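Subject: Re: [listmont-fans] Trernodari at home, and is the back three here to stay?
To: listmont-fans

On 2 Mar 2020, Side Terrace Regular wrote:
> Good win, and I enjoyed it as much as anyone, but can I be the grump
> for a minute? We have now played three at the back in four matches
> running and I'm not convinced. Trernodari got behind our left wing back
> three times in the first half, and a better side would have scored
> from at least one of them. When we went to a back four in September
> everyone said it was the best football we'd played in years. Why
> change it?
>
> Also, did anyone catch the gate? The tannoy was useless where I was
> standing. And is the Jutix stream going to show the Alva match or do
> I need to find a lift?

Gate was 2,548, with 340 of them in the away end, and what a noise they made for a side that was two down by the break! It was the best crowd we've had all season and you could feel it before kick-off. The queue for the turnstiles was back past the bus shelter when I got there, and I missed the first throw-in, which I gather was no great loss.

Now, the back three. I'm going to argue with you, in the friendliest way, because I think it's the most interesting thing we've done since we came up.

You're right about the left side in the first half. I had a very good view of the first one (I was level with the box) and our wing back was nowhere. But look at where he was. He'd just put the cross in at the other end, and it was a cracking cross, and the centre forward ought to have buried it. The left centre half was meant to slide across and he went to the ball instead of the space. He did it twice more. After half-time he stopped doing it, and I don't remember Trernodari having a shot from that side again until the last five minutes, when we were all just clinging on and enjoying ourselves. 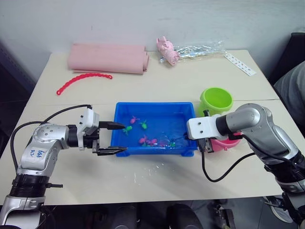
Toy fish in the blue tray.

As for September, yes, the back four was lovely to watch, and I was as giddy as anyone. But we were playing sides who sat off us. Once teams worked out that you could press our two centre halves and they'd go long every time, we were giving the ball away for fun. With three there's always a spare man. Watch the middle one on the replay when their front two go chasing: he drops off five yards, takes it from the keeper, and suddenly we're walking through midfield. I could watch that all afternoon.

The other thing is what it does for our number ten. In a four he had to track their full back and by the hour mark he was done in. Now he has somebody outside him to do the running and he's playing between the lines, where he's a joy. The second goal was all him - one touch to kill it, one to turn, and a pass I didn't see until it was already past their right back. I've watched it back a silly number of times.

Where I do agree with you is that we're one injury away from trouble. We have three centre halves fit and no fourth, unless you count the lad from the under-21s, who came on for ten minutes in the county cup and looked nervous (fair enough, I'd have been sick in the dugout). If one of them goes we'll be back to a four whether we like it or not. I'd be very happy to see him get half an hour somewhere before it really matters.
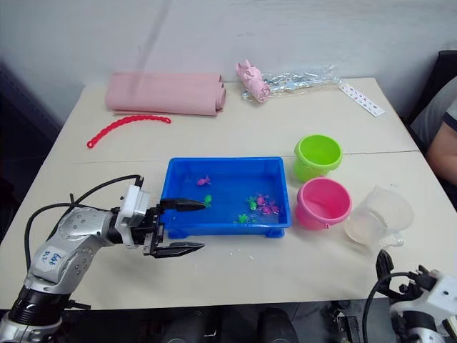

Pink fish and green fish, with the gripper at the left rim.

On Alva: the stream is on, I checked. Jutix have it down with their usual single camera on the halfway line, and last time the picture froze for most of the second half, so don't plan your whole afternoon round it. If you can get there, get there. It's a proper old ground, the terrace behind the far goal has a roof and the pies are better than ours (sorry, but they are). You pay on the gate and you can change ends at half-time. I've got room for two in the car and I'm leaving from the club car park at noon. Reply off list please, or everybody gets forty messages about who wants to stop for petrol.

It's a big one, too. Win it and we're 6 points clear of the chasing pack, with a game in hand on Trernodari, who still have to go to Alva themselves. Even a draw would do me. They've only lost once at home and they're big at set pieces, all long throws and corners under the bar. That's another argument for the extra centre half, by the way! I'd go with the same eleven and put the quicker of the two strikers on the shoulder of their left-sided defender, who turned very slowly when they came to us.

A couple of other bits while I'm typing.

The half-season ticket offer is still open in the club shop at 100 pounds for adults, and it covers every home league match left plus any replays. Somebody asked last week if you could buy one and hand it over to a friend for a match you can't make. You can, I did it in the winter, you just tell the office first so they change the name on the list.

The programme from the Trernodari match sold out before I got in, and I've got every other home one for the season. If anyone has a spare I'll swap it for a pint, or for one of my doubles from the cup run. Condition doesn't bother me as long as the team sheet is still in the middle.

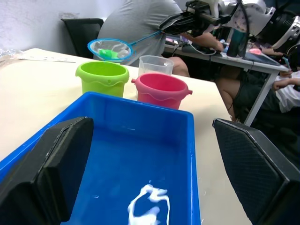 The blue tray, with a white smear at the near end.

And one last go at the formation, as I've just thought of it. If you're still not persuaded, try this against Alva: for ten minutes, don't follow the ball at all. Pick our right wing back and watch only him. I did it for a stretch on the Trernodari replay and it changed how I saw the match. He's forever making little runs that come to nothing, and every one of them drags a midfielder five yards out of the middle, which is where our ten gets the ball. You might still prefer a four at the end of it, and I'll happily hear why on the terrace.

Up the Mont! See some of you at noon.

Main Stand, Row F

--
listmont-fans mailing list
To leave the list, send a blank message with "leave" as the subject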